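24 May 2025

Workshop notes, second of the old tower PCs from the Brinitz office. The first one went back on the shelf yesterday with a dead supply, so I started this one from the supply end and worked inward.

Case opened with no trouble, two thumbscrews and a panel that slides back. A lot of gray fluff at the bottom of the front intake, packed hard against the plastic. Took it outside and used the hand blower, then a brush for the corners. I kept the fan blades still with a finger while blowing. Filter foam was crumbling, so I threw it out and wrote "foam" on the parts list.

Supply tested fine on the bench tester before I put any load on it. All rails within limits. Left it running for 20 minutes and checked again, no change. The fan in it has a faint tick when it starts, gone after a few seconds. Wrote that on the tape label on top of the supply so we remember which one it is.

Cards came out next. Kirsten Ásgeirsdóttir wants the graphics card for the Mogensen display machine if it turns out to be good, so it's in an antistatic bag in her tray. The network card and the old serial card are in the tray below. The serial card goes back in at the end, the Pestitz label printer won't talk to anything else.

The blue clips over the slots are stiff. I broke one like it on a different case last winter by pulling it straight toward me, so: push down a little first, then swing it. If one still won't move, warm the room up and try later. We have no spares, and the screws hold a bracket well enough without them.

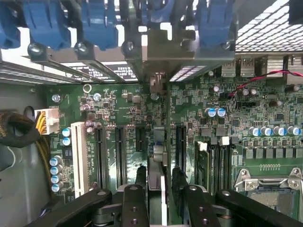 With the slots clear I went over the contacts. Blower first, short bursts, then a soft brush along each slot. The white PCI slot was the dirtiest of them. I used a strip of lint-free card with a bit of contact cleaner on it, in and out a few times, and a second dry strip after that. The long black ones only needed the brush.

Main power plug: checked that the latch was fully home and that none of the yellow wires were pulling back out of the housing. The bundle is thick and wants to spring up into the space where the cards go. I'd like to tie it down lower against the side wall, but the sleeving is old and I don't want to bend it sharply near the plug. One loose tie, further back, will do.

The twisted red and black wire runs across the right side of the board and it will be under the graphics card, or whatever goes in there. I want to reroute it along the edge before the cards go back. Need to trace both ends properly and write them down before unplugging anything - last time I trusted my memory and spent an hour with the manual.

Memory: two sticks out, edges wiped, back in the same positions. First boot with no cards in gave one short beep and the setup screen. Clock was wrong by years. Changed the coin cell, set the date, shut down, pulled the mains lead for a while, started again and the date held.

Memory test started after lunch, first pass clean. It's slow. Leaving it on until I go home.

Still to do:

- trace and reroute the red and black wire
- new foam for the front intake
- serial card back in, then try the label printer
- graphics card tested separately before it goes to Mogensen
- find out which disk belongs in this one, there are two in the drawer and neither is marked

Bivuvden asked if they can have a machine like this one by July for the parts counter. I said probably, if the memory test is clean and we find a disk. They only need the stock program and a printer.

Contact cleaner is almost empty. The 200 ml can is the one that fits the holder on the wall, so please order that size.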